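Stalar Tennis Boards > Strings and Tension > Tension loss, poly vs. multi

dolitz_lefty
Measured my 16x19 right off the machine at 54 lbs. After 12 hours of play the app reads well under that. Full poly, no prestretch. Is this normal or is my clamp slipping? 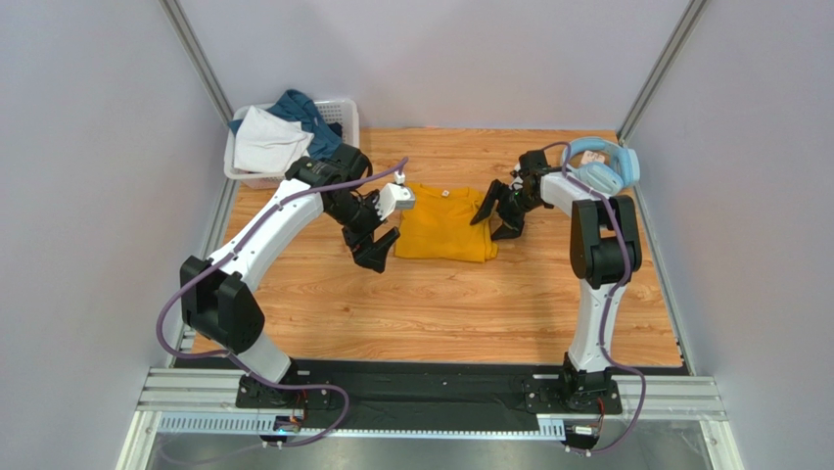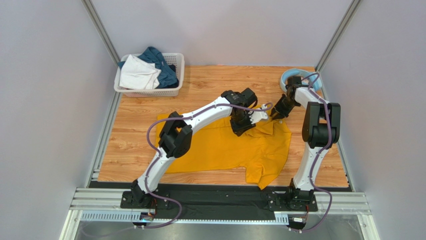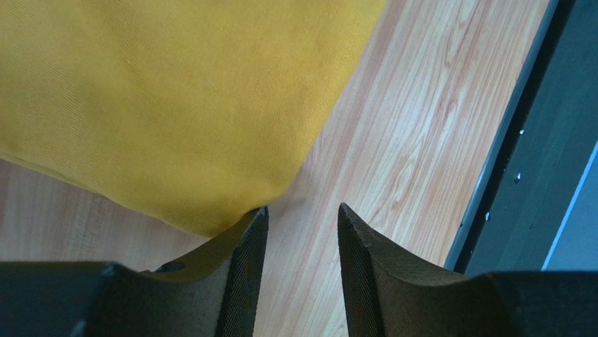

Machine is a Hofstetter drop weight. I pull each main once, clamp, move on. Crosses are at the same reference.

baseline54
Normal for poly. Most of the drop comes in the first day, before you even hit. Cut it out at 15 hours.

Nadja Tanner
Disagree on the cutoff. String gauge and swing speed matter more than hours. Check the clamp first: mark the string with a pen at the jaw, release the tension head, and see if the mark moves.

baseline54
A pen mark won't show drawback in the clamp base. Different fault, same low reading.

Nadja Tanner
Then mark the base too.

dolitz_lefty
Marked both. String mark stayed put, base moved a little on the outer mains. Tightened the base lock and will restring tonight.

vandonwood_kev
Don't trust the app either. Mine reads differently with the dampener on.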